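생활공간 관리 실습 3주차 수업 자료
단원: 나무 탁자와 천 덮개의 관리
실습실: 페크사이드(Pekside) 생활관 2층

이번 시간에는 나무 탁자를 닦는 방법과, 그 위에 천을 덮는 방법을 공부합니다. 지난 시간에 나누어 준 용어표를 같이 보면 좋겠습니다. 시험 범위는 1절부터 3절까지입니다.

1. 나무 표면을 먼저 알기

밝은 색의 나무는 깨끗하게 보이지만 얼룩도 쉽게 보입니다. 특히 커피와 간장은 빨리 닦아야 합니다. 닦기 전에 손바닥으로 표면을 천천히 만져 보십시오. 거친 곳이 있으면 그 자리를 공책에 표시합니다. 거친 곳을 세게 문지르면 천의 실이 걸립니다.

닦는 순서는 다음과 같습니다.
마른 천으로 먼지를 모읍니다.
물을 조금만 묻힌 천으로 나뭇결 방향을 따라 닦습니다.
다시 마른 천으로 물기를 없앱니다.

세제는 필요할 때만 씁니다. 우리 실습실에는 골라노(Gollano) 중성 세제가 있습니다. 물 한 대야에 7밀리리터를 넣으십시오. 작년 교재에는 다른 양이 적혀 있는데, 그 부분은 고쳐서 읽어 주십시오.

2. 천을 덮기

회색 계통의 연한 천은 밝은 나무와 색이 잘 어울립니다. 탁자 전체를 덮을 수도 있고, 한쪽만 덮고 나무를 보이게 둘 수도 있습니다. 한쪽만 덮을 때에는 천의 끝이 어디에 놓이는지가 중요합니다. 일하는 사람의 손 앞에 끝이 오면 소매에 걸려서 천이 밀립니다.
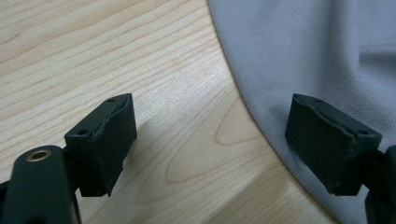

한쪽만 덮으면 천이 자꾸 움직이니까 차라리 처음부터 다 덮는 것이 편하지 않습니까, 하고 지난 학기 수강생이 물었습니다. 좋은 질문이라서 답을 여기에 적습니다. 식사용 탁자라면 다 덮는 것이 편합니다. 그러나 작업용 탁자는 글씨를 쓰거나 물건을 자르는 단단한 면도 필요하므로 저는 한쪽만 덮는 방법을 권합니다. 천이 움직이는 문제는 밑에 얇은 미끄럼 방지 깔개를 넣으면 많이 줄어듭니다. 깔개는 천보다 사방으로 3센티미터 작게 자릅니다.

천을 펼 때에는 가운데에서 바깥쪽으로 손을 움직입니다. 주름을 한 방향으로만 밀면 끝에서 다시 모입니다. 다림질은 반드시 다른 곳에서 하고, 천이 식은 다음에 탁자로 가져옵니다. 뜨거운 천을 바로 놓으면 나무에 하얀 자국이 생길 수 있습니다.

3. 먼지와 보풀

천을 쓰는 탁자에서는 보풀이 계속 나옵니다. 보풀은 가벼워서 나무 위에서는 잘 안 보이고, 어두운 색의 물건에 붙었을 때 비로소 보입니다. 그러므로 청소가 끝난 뒤에 탁자만 보지 말고 그 위에 놓을 물건도 확인하십시오. 고무로 된 물건은 먼지가 특히 잘 붙습니다. 도브레(Dobre) 솔처럼 털이 부드러운 솔로 가볍게 털면 됩니다.

천은 실습 7회마다 한 번 세탁합니다. 세탁한 날짜는 실습실 문 옆의 표에 적습니다. 빨기 전에 천의 무게를 재는 조도 있었는데, 가장 큰 천이 마른 상태에서 644그램이었습니다. 세탁기 용량을 정할 때 참고하십시오.

과제

자기 집이나 기숙사의 탁자 하나를 골라서, 표면의 상태와 닦은 방법을 한 쪽으로 쓰십시오. 천을 덮었다면 천의 종류도 씁니다. 사진은 없어도 됩니다. 제출은 비란세(Birance) 게시판의 3주차 칸에 하고, 파일 이름에 학번을 꼭 넣어 주십시오.

다음 시간 준비물: 마른 면 천 두 장, 줄자, 연필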